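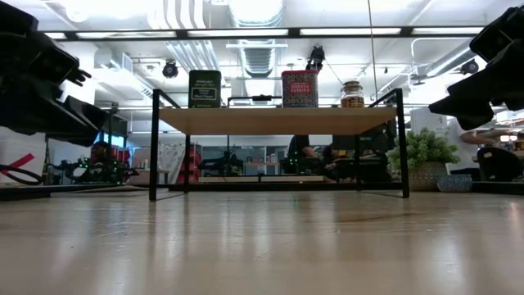 Uzma Jatoi schreibt, sie kaufe Kaffee und Kakao nur noch auf Vorrat, seit bei jedem neuen Zollstreit die Preise springen, und fragt, wie lange sich das alles hält. Hier die Antworten, ergänzt um Zuschriften vom 8. April.

## Importware zu Hause lagern

**Kaffee:** Ganze Bohnen bleiben im verschlossenen Beutel mehrere Monate brauchbar, gemahlener Kaffee verliert nach dem Öffnen schnell an Aroma. Größere Mengen portionsweise einfrieren und erst öffnen, wenn der Beutel Zimmertemperatur hat.

**Kakao:** Trocken und dunkel, nicht neben Zwiebeln oder Waschmittel – das Pulver nimmt Gerüche an.

**Reis:** Weißer Reis hält in dichten Gläsern Jahre. Naturreis enthält Fett und wird ranzig, davon also nur kleine Packungen.

**Öl:** Olivenöl kühl und dunkel stellen, nicht über den Herd.

## Bestellen außerhalb der EU

Vor dem Kauf prüfen, ob der Shop Zoll und Einfuhrumsatzsteuer schon im Preis hat. Steht dazu nichts auf der Seite, nachfragen. Faisal Dhanial hat für eine Teelieferung 145 Euro bezahlt und dann noch einmal 21 Euro an der Haustür, zusammen 166 Euro. Der gleiche Tee hätte im Laden weniger gekostet.

Fleisch und Milchprodukte aus Drittländern dürfen privat in der Regel nicht eingeführt werden, auch nicht als Geschenk im Paket.

## Wie viel Vorrat?

Den Verbrauch einen Monat lang aufschreiben und höchstens das Dreifache einlagern. Haris Bhutto hat im Juni zwölf Kilo Kaffee gekauft – kurz danach wurde er billiger. Datum auf jede Packung, Neues nach hinten stellen.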